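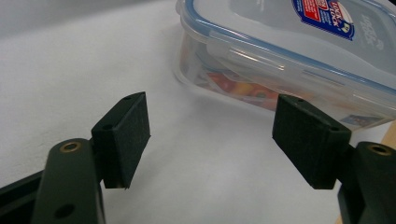

최종 수정: 4월 14일

# Purba 파지 과제 진행 보고 (Curkport 지원분)

**수신:** Curkport 사업관리 담당
**발신:** Sturnby 현장 운영팀

## 요약

이번 기간의 핵심은 패드 미끄러짐 결함이다. 원인은 아직 확정하지 못했다. 공급사 Asesberg는 해결되었다고 통보해 왔으나, 우리 팀은 그 판단에 동의하지 않는다.

## 경과

12월에 설치한 손가락형 그리퍼로 밀폐용기 옮기기 작업을 2128회 시행했다. 그중 60회에서 용기가 들어 올려진 뒤 미끄러졌고, 18회는 바닥까지 떨어졌다. 비율만 보면 작아 보인다. 그러나 떨어진 18회 가운데 제어 프로그램이 스스로 이상을 감지한 것은 한 번도 없다. 로그에는 전부 '파지 성공'으로 남아 있고, 녹화 영상을 사람이 일일이 돌려 보고서야 확인했다. 지난 보고서의 성공률도 같은 로그에서 나온 값이므로 그대로 믿기 어렵다. 해당 수치는 철회한다.

문제가 가장 잦은 물체는 뚜껑에 잠금 날개가 달린 투명 플라스틱 용기다. LOCK & LOCK 제품처럼 모서리가 둥근 용기는 비스듬히 놓이면 패드 면이 벽에 고르게 닿지 않는다. 한쪽 패드가 모서리만 누른 채 닫히는 경우가 영상에서 반복된다. 투명한 벽을 거리 센서가 제대로 읽지 못한다는 의견도 팀 안에 있으나 뒷받침할 자료가 없다.

## 공급사 조치와 우리의 평가

Asesberg는 패드 고정 나사가 풀린 것이 원인이라며 나사를 다시 조이고 펌웨어를 올렸다. 조치 후 시험은 10회였고 모두 통과했다. 이 10회로는 아무것도 입증되지 않는다고 본다. 용기를 매번 정면으로 놓았고, 미끄러짐이 집중된 비스듬한 배치는 한 번도 넣지 않았다. 나사가 얼마나 풀려 있었는지에 대한 기록도 받지 못했다. 두 조치를 동시에 적용했으니 설령 나아졌다 해도 어느 쪽 덕분인지 가릴 수 없다.

## 안전

다친 사람은 없다. 다만 낙하 두 건에서 담당자가 용기를 잡으려고 작동 중인 팔 아래로 손을 넣었다. 비상정지는 눌리지 않았다. 이후 작업 반경 안에 손을 넣는 것을 금지하고 투명 가림판을 주문했으나 아직 도착하지 않았다. 가림판이 설치될 때까지 무인 시간대 운전은 중단한다.

## 다음 기간 계획

- 비스듬한 배치를 포함한 재시험. 펌웨어를 이전 판으로 되돌린 조건과 비교한다.
- 파지 여부를 손가락 간격만으로 판정하는 현재 방식의 교체 검토
- 패드 나사에 표시선을 긋고 교대마다 풀림 확인
- Asesberg에 조임 토크 값과 정비 기록 제출 요구

## 예산 및 일정

영상 재검토에 예정에 없던 인력이 들어가 시험 항목 일부가 밀렸다. 추가 예산은 요청하지 않는다. 대신 Asesberg에 지급할 2차 대금은 재시험 결과가 나올 때까지 보류해 주기 바란다. 공급사는 검수 완료 처리를 요청하고 있으며, 우리는 아직 서명하지 않았다.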